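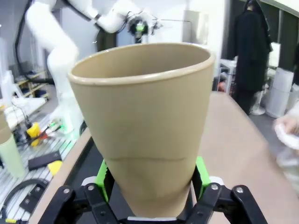
萨尔加多试验间，夹爪持米色杯，后方为白色机械臂。

交接纪要

祖西克斯公司杯具检验科自五月起执行新的岗位编制。原有检验员六人，调整后保留三人，其余三人转入仓储与客户服务部门，工资级别不变。通知张贴在更衣室门内侧，落款处盖了章，没有签名。

塔哈·阿卜杜勒阿齐兹在保留名单之中。他的职务由“检验员”改为“示教与复核员”，职责共列四款，第四款为“完成主管交办的其他事项”。他在检验科工作十九年，此前从未有过书面的职责说明。

新职务的主要内容，是向祖卢姆系统说明一只杯子怎样算合格。系统由迪苏斯公司提供，随附手册一册，附录两册。手册要求示教人员对每一项判断给出理由，理由须可归类，类别不得超过手册所列范围。手册所列范围包括裂纹、变形、色差、污渍、缺口五类。

第一周的复核记录由塔哈填写，字迹工整。第二周起，记录中出现了手册未列的理由。编号2205的杯子，系统判为合格，塔哈判为不合格，理由栏内写道：“杯口向外，手不愿意。”

主管在批注中要求予以说明。

塔哈的书面说明如下：“该杯杯口外翻略大，尺寸仍在公差以内。端起时拇指会自行避开杯沿，换一个位置。用的人不会投诉，只会少用。我过去把这样的杯子放在左边。”

主管查阅了旧日的出货单，单据上没有“左边”这一项。她又询问了已转入仓储的欧阳师傅。欧阳师傅答复说，左边的杯子确实一直存在，满一箱便送到食堂，食堂的人也不爱用，后来拿去栽了葱。至于标准是谁定的，他说进厂时就有了，是上一任师傅把着他的手教的，教的时候没有说话。

此项情况经科务会讨论，形成两种意见。一种意见认为，未列入手册的标准不构成标准，应予取消。另一种意见认为，取消之前应当先弄清取消的是什么。会议决定由迪苏斯公司派员到场，会同塔哈进行补充示教，为期一个月，地点设在萨尔加多试验间。

迪苏斯派来的工程师很年轻，带着一只保温杯，自己从不用厂里的杯子。她请塔哈把杯子一只一只拿起来，再一只一只放下，同时说出感觉。塔哈拿了一上午，说出的话不足半页。下午，她改变了办法，请他不要说话，只管放。左边，右边，右边，左边。她坐在旁边记录，到下班时忘了开灯。

补充示教期间，塔哈有一次停下来，看着夹爪合拢。两片绿色的指垫贴住杯身，杯子立着，杯口朝上。他问工程师，它夹着的时候知不知道杯子有多重。工程师回答说，可以知道受力的数值。塔哈说，那就是不知道。工程师把这句话也记了下来，后来在报告中删去，又在定稿前恢复，放在脚注里。

示教结束时，累计取放2639次。祖卢姆系统新增一个类别，定名时颇费周折。工程师提出“握持舒适度偏差”，主管提出“其他”，塔哈没有提出名称。最终采用“左边”，英文版手册照音译写入，附注一行：此词无对应译法。

2022年11月26日，系统正式投入运行。当日举行了简短的仪式，总公司来人讲话，提到效率，也提到传承。三名转岗人员受邀出席，站在后排。欧阳师傅穿着仓储部的新工服，袖子长出一截，他卷了两道。

仪式之后，塔哈回到复核台。依照新规程，复核员只处理系统标为“待定”的杯子。上午没有待定。下午送来一只，米色，看不出毛病。他端起来，拇指落在该落的地方。他又端了一次，换了左手。

规程规定，待定件应在九十秒内作出判断，超时由系统自动归入合格。塔哈把杯子放在台面正中，坐了下来。屏幕上的数字往下走，走到零，显示合格，传送带随即启动，等候他将杯子放回。

他在记录栏写下编号，理由栏空着。复核员的空栏须由主管补签。主管第二天过来补签时，看见那只杯子仍在台上，里面有半杯凉了的茶。

她查阅了规程，其中没有关于此种情形的条款。她在空栏内写了“留用”二字，签上自己的姓名，将记录归入当月卷宗。

次月，仓储部来函，申请调拨同批次米色杯一只，申请人为欧阳。函件注明：右边的即可。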